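Review: Draltis Soft Gripper Safety and Practice Guide, second edition
Reviewed for Pladeo by Trinh Đồng

The Draltis guide sets out rules for operating robots that handle towels, cloths and similar goods. It runs to 56 pages and is written for site supervisors. Our office applied it at the Sillberg workshop during April.

The chapter on approach is the strongest. Operators are told to keep the fingers clear of the hem until the grip point has been confirmed, and to log any speck or mark on the fabric before the first contact.

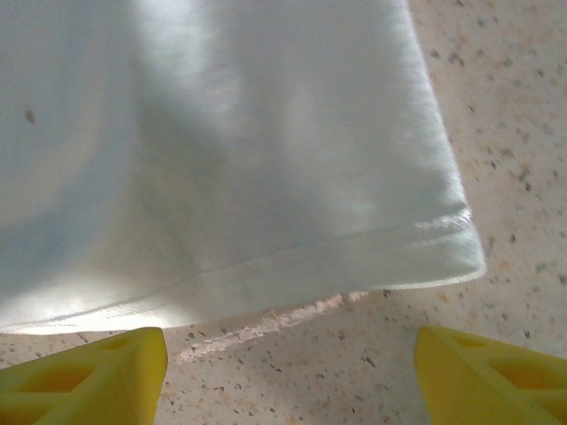
Finger inspection is required every 400 cycles and replacement at 4,000. Both limits are clear and easy to audit. The section on emergency stops is weaker. It refers to a form that the guide does not include, and staff had to request a copy.

The guide is recommended for sites with trained operators. New sites should obtain the missing form before work begins.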